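Veltia job sheet workbook – README

Last changed Tue 7 July

What the workbook is for

Veltia is one spreadsheet file that the office at Lidside uses to log jobs, work out hours and print a weekly summary. It replaces the three separate files we had before. If you only enter jobs, read the next two sections and skip the rest. If you change lookups or formulas, please read all of it first, particularly the part on named ranges.

The file opens in Excel 2016 or later. It also opens in LibreOffice, but the drop-down lists on the Jobs sheet lose their colours and the Print button does nothing. Use File, Print in that case.

Sheets

Jobs – one row per job. This is the only sheet most people type in.
Staff – names, initials and hourly cost. Initials must be unique.
Sites – site code, site name, travel band. Tudelwood has two codes, TW and TWN, as the northern yard is billed separately.
Rates – travel bands and the overtime multiplier.
Week – the printed summary. Everything on it is calculated. Only cell C2 is meant to be changed.
Check – lists rows with something wrong in them.
Old – jobs moved off the Jobs sheet. Values only, no formulas.

Entering jobs

Type into the first blank row under the table on Jobs and the table will grow by itself. Don't leave a gap. A row typed below a blank one sits outside the table, so it won't show up in Week or in Check, and you will get no warning.

Dates go in column A as day, month, year. If a date lines up on the left of the cell, Excel has taken it as text. Retype it. Copying dates out of an email is the usual cause.

Start and finish times need a colon, as in 8:30. For a job that runs past midnight, enter the real finish time and put Y in the Overnight column. The Hours formula is:

=IF([@Overnight]="Y",[@Finish]+1-[@Start],[@Finish]-[@Start])*24

The 24 on the end turns a fraction of a day into hours. Format the column as a number with two decimals. If it shows something like 12:00, somebody has pasted a time format over it.

Site codes are picked from the list. You can type them too, in upper or lower case.

Lookups

Site names and travel bands are pulled in with INDEX and MATCH. Example from the Band column:

=INDEX(SiteBand,MATCH([@Site],SiteCode,0))

The zero means exact match. Leave it there. Without it Excel assumes the codes are sorted, and it will return the band for some other site when they aren't. We had this in the old files for most of a winter.

XLOOKUP would be tidier, but two of the office machines don't have it. Eusebio Espinoza has a copy of the workbook with XLOOKUP throughout and will swap it over when those machines are replaced.

Named ranges

SiteCode, SiteBand, StaffInit and StaffCost are all tied to table columns, so they stretch when you add a row. They break if you delete the table and paste a new one in its place. To replace a whole list, clear the contents and paste values over the top.

BankHols is an ordinary range on Rates with room for 42 dates. If it fills up, take out the oldest dates.

The Week sheet

Put any date in C2. The sheet works back to the Monday with:

=C2-WEEKDAY(C2,2)+1

and then totals hours by person with SUMIFS. Hours on a BankHols date are multiplied by the overtime rate. Saturday hours are not. That was agreed with Tiruwork Admasu, who does the payroll side, and it is deliberate even though it looks like a mistake.

Totals are rounded to the quarter hour on the sheet only. The cost column uses the unrounded figure, so multiplying the printed hours by the rate by hand can give an answer a few cents out.

Size and speed

The Jobs sheet is comfortable up to around 3,000 rows. Past that there is a noticeable wait after each entry on the older laptops. Move finished jobs to Old by copying the rows, pasting as values and then deleting them from Jobs with Delete Table Rows. Ordinary Delete leaves blank rows behind.

The next clear-out is planned for August. Please don't do one before then, as the quarter's figures still need to be checked against Jobs.

Pictures on the Cover sheet

Pictures on the Cover sheet are linked to the Pics folder beside the workbook, to keep the file small. Move the workbook without the folder and you get two empty boxes with a red cross.

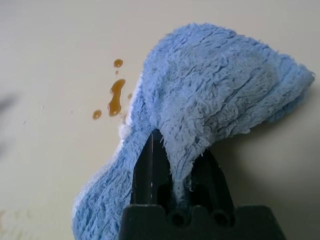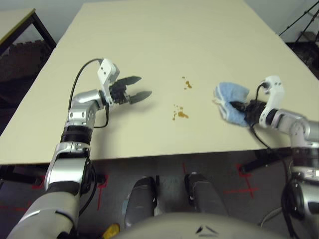 To relink after a move, go to Data, Edit Links, choose Change Source and point it at the new folder. If Edit Links is greyed out, the file is open in Protected View. Click Enable Editing and try again.

Backups

A copy is saved each Friday to the Araya drive, under Backups, with the week number in the name. We keep the last 10 and delete anything older. To go back to one, copy it to your desktop first and open it from there. Opening it straight from the drive locks it for everyone else.

Known problems

Check reports a duplicate when one person has two jobs at the same site with the same start time. Sometimes that is correct. Put OK in the Note column and the row drops off the list.

Sorting Jobs by site while a filter is on leaves the hidden rows where they were. Clear the filter first.

Copying a row from a 2019 file brings the old conditional formatting with it, and the rules pile up. If colours start behaving strangely, go to Manage Rules on the Jobs sheet. There should be 5. Delete the extras from the bottom.

The Print button ignores the chosen printer on one of the Lidside machines and uses the default – cause not found yet.

Changes

Version 5: Overnight column added. TWN added to Sites. Check now catches text dates.
Version 4: Week rebuilt with SUMIFS in place of the pivot table, which people kept forgetting to refresh.
Version 3: Staff costs moved off the Jobs sheet.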